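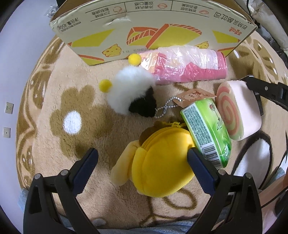
A yellow plush coin purse and a green soap box on a patterned rug.

News > Local > Roads and Weather > Interviews

Siu-fong Tam was on the road before five in the morning when the fog came down over the Loster bridge. She drives a delivery van for Skoltenico, and she has crossed that bridge almost every working day for 11 years.

"I know this road like my kitchen," she told me. "But that morning I did not know where I was. I saw the white line beside my door and after that I saw nothing."

The county closed the bridge in both directions later that morning, after several vehicles collided near the Hinus exit. Tam was not hit. She had pulled into the rest area just before the bridge, together with two trucks and a school bus with no children in it.

"The bus driver put on all his lights, and I parked behind him," she said. "We waited. I called my dispatcher and I said, I am not moving. He said fine."

She could hear the collisions, she said, but she could not see them. "It is a dull sound. You think maybe somebody dropped something heavy. Then comes a second one, and you understand."

The speed limit on the bridge is 55 miles per hour, and it does not change with the weather. Rajeshwari Sundaram, a traffic engineer who worked on the plan for the new warning signs, would like to see this changed. I met her in her office on Miranda Street, where a large map of the river valley covers one wall.

"Fog on this river is local," Sundaram said. "You can have a clear sky at the Hinus exit, and 300 yards later you can't see the car in front of you. The driver has very little time to make a decision."

Her plan has electronic signs on both sides of the river, connected to sensors under the bridge deck. When visibility falls below 185 yards, the signs would show a lower speed. Below 100 yards, they would tell drivers to leave the highway at the last exit.

I asked her if drivers would obey the signs.

"Some will not," she said. "But if the first cars slow down, the others behind them must slow down also. We do not need every driver."

The money for the first four signs is approved, and the work should begin in August. The sensors are a separate contract, and it is not signed yet. Until then the signs would be switched by hand from the control room, and Sundaram is not happy with this. Fog can arrive faster than a phone call, she said.

Tam had not heard of the plan when I spoke with her. She thought about it for a moment.

"Good, if they work at five in the morning," she said. "At noon I can see the bridge myself."

She still takes the same route. In the fall she leaves home twenty minutes earlier, so that she can stop at the rest area if she has to.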